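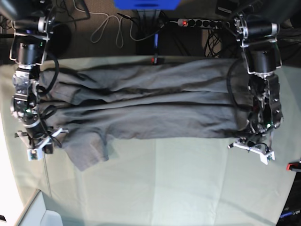

Somebody on the list wrote, 05/09/2018:

> Has anyone here got real hours on the Clokov two-arm kit? We fold
> and sort returned clothing and the sales page only shows towels.
> Nice flat square towels. I need to know what it does with sweatshirts
> and pants before I ask for the money. Also is the service plan
> worth it or can we skip the thing?

Yes, we have one on trial, still running it, so quick answer between runs.

Price first. Quote we got was $1,951 for the add-on set (grippers, wrist cameras, cables, software for 50 sessions). Arms are extra!! Read the quote twice, we didnt. Service plan is separate again.

Clothing. Towels fine, as you'd expect. Anything with sleeves or legs, slower. Picking up off a heap is the weak part. Two-handed hold once both grippers have fabric is good, better than the Drukstead unit we had before, and it can pull a piece taut without us standing there with a hand on the stop button.

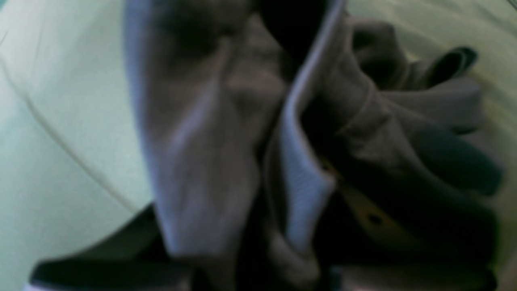 Wrist camera view, garment in a heap on the table.

Wrist cameras are soft up close. I'd call that the biggest complaint. Focus is fixed and support told us it's meant to be. Fine for finding a big fold, not much use for small stuff like buttonholes. If your sorting depends on reading labels, get a separate camera and budget for it.

Cables, also. Too long in some places, short in others, and the clips supplied are junk. We bought our own. Leave slack at the wrist or you'll

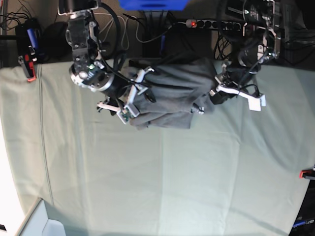
be redoing it every week like we did. Dark clothing needs a plain light cloth under it, the manual says so on page 80 and nowhere else, would of saved us a whole afternoon. Any pale color seems OK. Iron it if you can stand to, we don't bother.

Service plan: 6 months minimum. Phone support good, email slow. We took it, would take it again for the first stretch and then drop it.
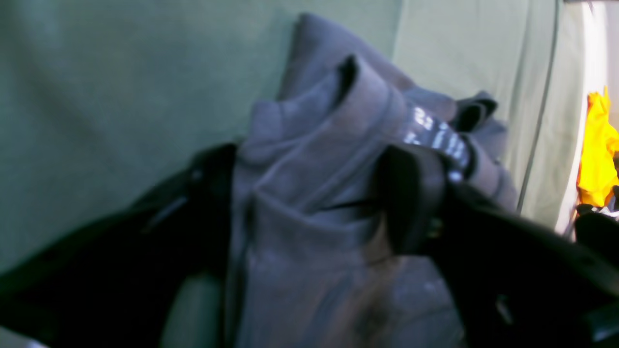
Soft Goods Handling Group, Ayala Building, Sistolville

Other things. Fingers are swappable, two screws, get the spare set up front. Grip force default is too high for knits, turn it down before you start. Software update at the end of September is suposed to fix the regrasp timeout, will post if it does.

Send me your garment list off-list and I'll try a couple of pieces if there's time.

Share | 6 comments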